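In conversation: the tenants' kitchen at Jarman House

The tenants' association at Jarman House represents 51 households on the Werkel estate. For this issue of the residents' bulletin, the association's secretary agreed to speak about the shared kitchen on the ground floor, which reopened to tenants in January.

The secretary has held the post for four years and was closely involved in the discussions with Jurkska, the housing provider, over the future of the room. "It had been used for storage for so long that many tenants did not know there was a kitchen behind the door," the secretary said. "Our first request was simply for a key."

Agreement was reached on a modest programme of works. The association contributed £1,429 from its own funds, and Jurkska met the cost of the new sink and the electrical safety work. Asked whether the sum was well spent, the secretary was in no doubt. "We could have put it towards the garden, and a number of people wished us to. The garden is used in summer. A kitchen is used all year."

Furnishing the room was left to the tenants. A notice in the entrance hall asked for household goods in sound condition, and the response was larger than the cupboards could hold. "We received a great many saucepans and very few teaspoons," the secretary said. "We have since bought teaspoons."
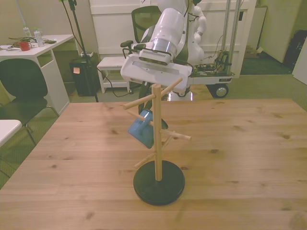
A wooden mug tree on a black base.

The kitchen is open from eight in the morning. Bookings are taken in the book kept at the front desk, and up to 15 people may use the room at one time. The secretary described the morning hours as the busiest, with a breakfast group meeting before work and a parents' group arriving after the school run. Evenings remain quieter, and the association would welcome proposals for their use.

There have been disagreements. Some tenants on the ground floor were concerned about cooking smells and about noise in the corridor - matters which the secretary accepts were not fully considered at the outset. The door closer has been adjusted, and frying is no longer permitted after eight in the evening. "People were right to raise it. I would ask them to do so again if the arrangement is not working."

Tenants are asked to wash up and put away what they have used before leaving. Personal crockery may be left in the kitchen at the owner's risk. 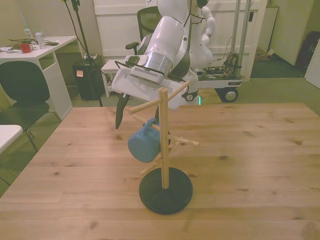
Plans for the coming year

The association intends to apply to the Plurkik fund for a second oven and a lower worktop suitable for wheelchair users. The worktop is the priority. "We have tenants who come for the company and cannot take part in the cooking," the secretary said. "That should have been in the first plan, and I regret that it was not."

Tenants who wish to comment on the application may do so in writing at the front desk.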